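## Folding a T-shirt or hand towel on a bed

A bed gives more room than most tables, but the surface is soft and creases travel into the cloth. The method below is for knits: T-shirts, jersey pillowcases, thin towels. Heavy bath towels need a firmer surface.

**Before starting**

- Pull the bottom sheet tight at the corners. Small wrinkles can stay.
- Move cushions and soft toys up to the headboard.
- Shake the cloth out twice.

**Spreading**

1. Lay the cloth down with its far edge straight across the mattress.
2. Take hold of the near corner and one side corner.
3. Draw the two corners apart until the slack between them is gone. Pull along the knit, never sharply.

Creases in a knit run towards whichever point is being held. If they fan out from one corner, that corner is carrying too much of the load — let it go, smooth the cloth outwards with a flat hand and take hold again.
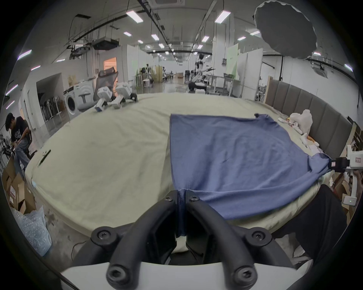 Once the cloth lies flat with no pull on it, leave it for 20 seconds. Jersey shrinks back slightly after stretching, and a fold made too early will drift out of line.

**Folding**

1. Fold the sides in by a third each, so that there are 3 layers.
2. Press along both folds with the edge of the hand.
3. Fold the near end up to the far edge, then fold once more for a drawer.

If the finished edges are out by more than 2 cm, open the cloth fully and go back to spreading.

Rawiri Faulkner, revised 2019-10-09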